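Trenness Two-Arm Club

The Trenness Two-Arm Club is a student robotics club in Cestton, and I'm writing this page because I was in it for three years and the old one was two lines long! It began as an after-school class in April, with a room, a workbench and a lot of borrowed tools, and it turned into a club when the class ended and people just kept showing up.

The club's main project is called Trolusine. It's a two-armed robot that does small jobs with everyday things (bottles, caps, plugs, whatever is lying around), and each team gets a turn at teaching it a new one. My team spent most of our turn on getting the two hands to work close together, which sounds easy until you try it.

Trolusine at the bench, first from the head and then from one of the wrists:
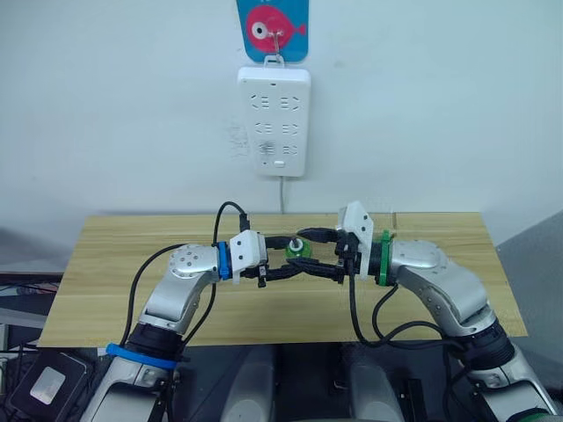
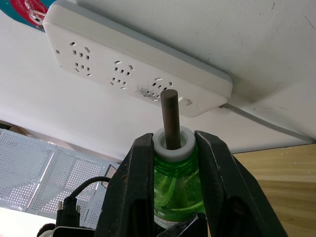
Teams write up every run in the shared log, good or bad. When I left, the log was at 1309 runs, and 394 of those were ours (we were slow typists, so some of the notes are pretty short). New members usually read the log before they touch anything, and then they go make the same mistakes we did.

Once a year the club enters the Rivadeneira Cup, a regional contest for school teams. You get a list of tasks in the morning and points for each one finished, up to 2000. Our best score was 1747, and I still think we could have had more if we'd skipped the stacking task and gone straight to the bottles.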